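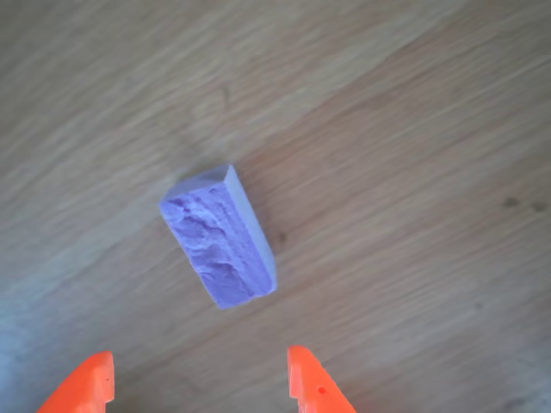
Purple block, rough side up. Ours to pick up, eventually.

June, evening

Four hours at the club and my back hurts from leaning over the table. I want to get this down before I forget which settings we ended on, since my notes on paper are a mess and half of them are in Lajos's handwriting.

The task for the end of term is the same for all the teams. Pick up the blocks one at a time and put them in a box, with no hands on the arm once the run starts. We get to choose how we do it. Ellari's team is writing out fixed positions. We are training ours from recorded runs, where one of us moves the arm through the job and the program learns from that. Lajos Erdős, who runs the club, says either way is fine as long as we can explain it at the end without reading off a slide.

We agreed on 50 recorded runs before the first training. I did most of the driving in the first half and it went badly until I slowed down. My habit is to come at the block fast and close the gripper early. When I watched the playback I could see myself doing it, over and over, and of course the arm will pick up the same habit if that's all it gets to learn from. I threw out the first batch and started again. Nobody on the team was happy with me for that but they didn't argue much.

The angle is the part I keep thinking about. If the block sits square to the gripper, closing on it is simple. If it's turned, you have to twist the wrist before you go down, and I tend to leave that too late. So I made a rule for myself: turn first, then lower. I also wrote down that we should put the block at a different angle every time and stop setting it back where it was. Birnasdale did theirs all in one spot last year and their arm could do nothing else on the day.

We trained for 2000 steps just to see if the whole chain worked. It took most of the break. The result was poor. The arm went toward the block, stopped, and shook a little, which Ellari thought was the funniest thing she had seen all week. Vörös asked if the motor was bad. I don't think so. I think it just hasn't seen enough.

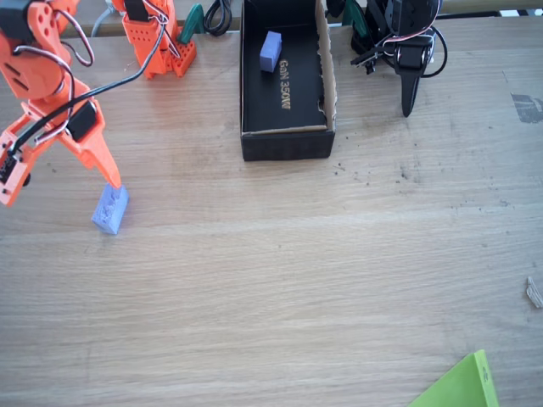

My job for next time is the placing half of the run, which I have been putting off. Picking up gets all the attention and then the arm lets go too high, or too near the wall, and the block ends up somewhere silly. I want every recording to end the same way: over the box, down, open, straight up, stop. The black box with GaN 350W on the bottom is good for this because the light-blue blocks show up well against the dark floor. The torn rim worries me a bit. I may tape it so the jaw has nothing to catch on. One block standing in the upper left corner of the box and another still out on the table is also a start position we should record on purpose, because the program needs to know what to do when the job is half finished. I wrote that on the board and underlined it.

Vörös wants to go to 100 recordings before we train again. I said yes but only if we take turns, and if we wipe the table first, there are crumbs all over the side by the black arm. He also wants to name the project Skerkivano, after some place in a story he is writing. I have no opinion. It will look all right on the poster.

Other things, so I have them in one place:

Check that the clamps are tight before anybody records. I forgot today until Lajos went over and checked them himself.

Save the runs with the block color in the name. I spent too long looking for the purple ones.

Ask for 600 more steps on the second training if the club computer is free, and find out who has it booked.

I got home late and had cold rice for dinner. Mom asked how it went and I told her the arm shook. She asked if that was good. I said it was better than last time, when we couldn't get it to move at all — and I suppose that's true. Bus pass runs out soon, need to renew it.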